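Subject: Re: [picnic-list] Cups for the June picnic
From: Asmaa Nasr

Hello all, the cups can be like this orange one.

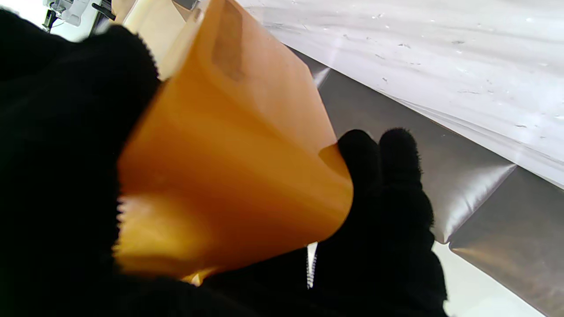

1. Cups
Plastic is fine for me. Please write your name under the base.

2. Answer to Cletus

Cletus Esposito wrote:
> Do we rent tables from Ventura again? Last year
> they asked 343 dollars and came late.

I called them. The price is the same, but they can deliver at 10 in the morning. I think we should accept. Gwendolyn prefers to borrow from the school, but their tables are very low for older people.

3. Food
Esperanza makes rice. I still need two persons for salad, please reply to the list.

Regards,
Asmaa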